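Container take-back counter opens in Treloar

Residents of Treloar can now hand in empty cosmetic jars and supplement bottles at a staffed counter on the ground floor of the Mevetti building. The counter opened in June and takes items that the curbside program does not sort, mainly small containers with a lid and body of different materials.

Items should be gathered at home before the visit. Creams, tablets and cartons are often kept in the bedroom or bathroom and do not reach the kitchen bin.

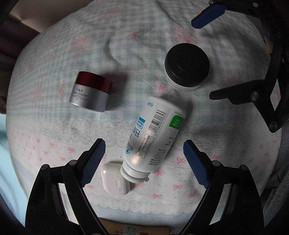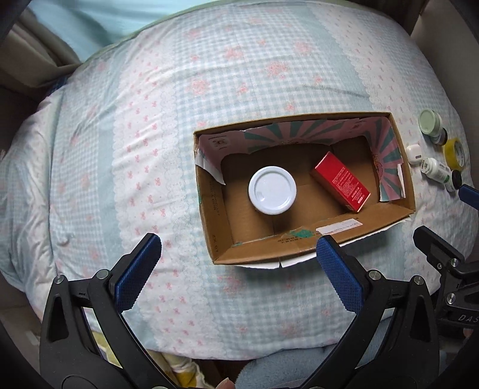 Jars and bottles are accepted up to a capacity of 100 ml for cosmetics and in any size for supplements. Lids should be taken off and brought in with the container. Labels may stay on. A reused cardboard box is accepted as outer packing, and torn paper linings do not need to be removed. Printed cartons go in the paper stream and should be flattened at the counter.

Jars that still hold product are refused. Tablets are also refused and should go to a pharmacy that runs a medicine return.

The limit is 33 items per household per visit. Staff weigh each load, record the container type and issue a paper receipt. Sorted material is moved to the Urnport depot every 2 weeks, where lids and bodies are separated by hand and metal parts are pulled out.

A trial run at the same address in the spring took in 1,212 containers. Cream jars made up the largest group, followed by supplement bottles. Most rejected items were jars with product left under the rim.

"A rinse with warm water is enough for most of them," said Catherine Cowie, who manages the counter. "The thick balms need a wipe with a paper towel first. If the lid won't come off, bring it anyway and we will look at it."

Sorting at Urnport is handled by Fleltance under a one-year contract. The firm will report the share of material recovered at the end of the term. Glass perfume bottles and pump dispensers are outside the contract and should not be brought in.

The counter is open mornings until noon. Parking is at the rear of the building.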